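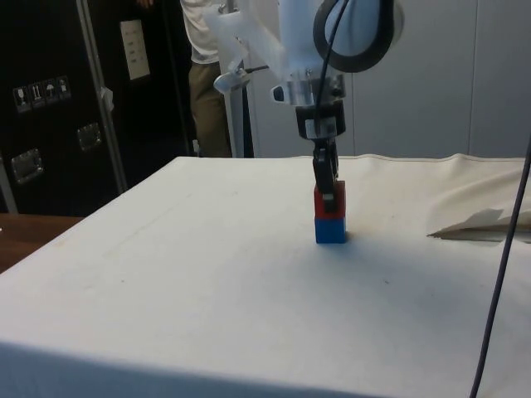 *Two toy blocks, red over blue, on a cloth-covered table.*

**Toy blocks** (also called building blocks or play blocks) are small solid shapes, most often cubes, that children and a good many grown-ups set side by side or pile on top of one another. They are among the plainest of all toys, with no batteries, no rules and no right way to begin, and they have kept their place in nurseries and classrooms while fancier playthings have come and gone.

## Shapes and sizes

The cube is the usual starting point, and many sets contain little else. Larger sets add bricks, half-bricks, pillars, arches and wedges, all measured so that two of one piece match the length of another. Edges are commonly rounded a little, which is kinder to small hands and to the furniture (and to any bare foot that finds one after bedtime!). A household set may hold 26 or 30 pieces, while a school will often want several sets of the same make so that the sizes agree.

## Color

Plain red, blue, yellow and green are the old favorites. Color helps a child sort the pieces, follow a pattern or ask for a particular block across the table. Early sets from the Gernell workshop at Usholm were left unpainted, and the painted cubes that came later were sold loose by the scoop, a habit fondly remembered by local families.

## Stacking

A tower of two is generally the first thing a child builds, and it asks for more care than an adult may recall. The upper block has to be brought over the lower one, let down squarely and released without a nudge. A firm, level surface makes the job much easier. Thick cloth on a table softens the clatter when blocks tumble, though it should be pulled taut, as a fold under one corner is enough to tip a tall pile.

In her handbook *The Low Table*, the teacher Hsin-yi Shek suggests starting with cubes of one size in two strong colors, and leaving arches and pillars in the box until the child goes looking for them.

## Care and collecting

Painted blocks are best wiped with a damp cloth and dried before they go back in the box. Older sets are seldom complete, and collectors happily mix pieces from several. The toy room at Skavov keeps 2,962 blocks, and its Tambunan cabinet, opened one September, is given over entirely to cubes.

## See also

- Stacking cups
- Alphabet blocks
- Nesting boxes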